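Taping a work mat to a wooden table
Amcombe workroom notes, by Asabe Nnaji

A loose mat creeps every time you lean on it, and small pieces end up on the floor. Masking tape at the corners fixes this without marking the table, provided you put it on properly and take it off in good time.

What you need

A flat grey mat, smaller than the tabletop on all sides
White masking tape, 38 mm wide
A dry cloth
A shallow plastic lid from a food tub

Preparing the table

Wipe the wood and let it dry. Dust is the main reason tape lifts, so go over the underside of the mat as well. If the mat has been stored rolled, lay it face down overnight under a few heavy books.

Put the mat where you will work and sit down at it. Most people set it too far back. Your forearms should rest on the front part with your elbows just off the table.

Taping the corners

Start with a far corner. Lay one strip across it so that half the tape is on the mat and half on the wood, then press from the middle outwards. Lay a second strip over the first to make a cross. A long single strip will also hold, as long as plenty of it runs out onto the wood.

Do the opposite corner next, smoothing the mat towards it with your palm. Then do the other two. The near corners take the most wear from sleeves, so expect to add a layer there now and then. Torn ends are fine.

Setting out

Keep the lid on the mat and not beside it — a plastic lid slides easily on bare wood. Green is a good colour for white pieces, which are easy to pick out against it. A scratched lid works as well as a new one. 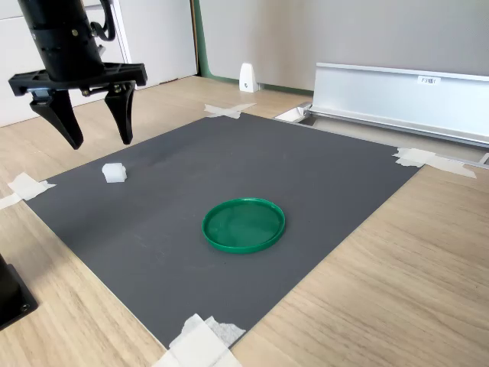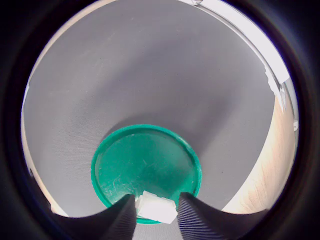
How long can masking tape stay on a wooden table?

Seven days is a sensible limit for ordinary masking tape on a sealed surface. Left longer, the adhesive can stay behind on the wood, and it gets worse in direct sun. On oiled or waxed timber, test a short strip underneath first and check it the next morning.

Taking it up

Peel each strip back on itself at a low angle, pulling slowly from the wood towards the mat. If there is residue, dab it with the sticky side of a fresh piece of tape. Warm soapy water on a cloth will shift the rest from a sealed top. Dry the table straight away and roll the mat loosely with the working side out.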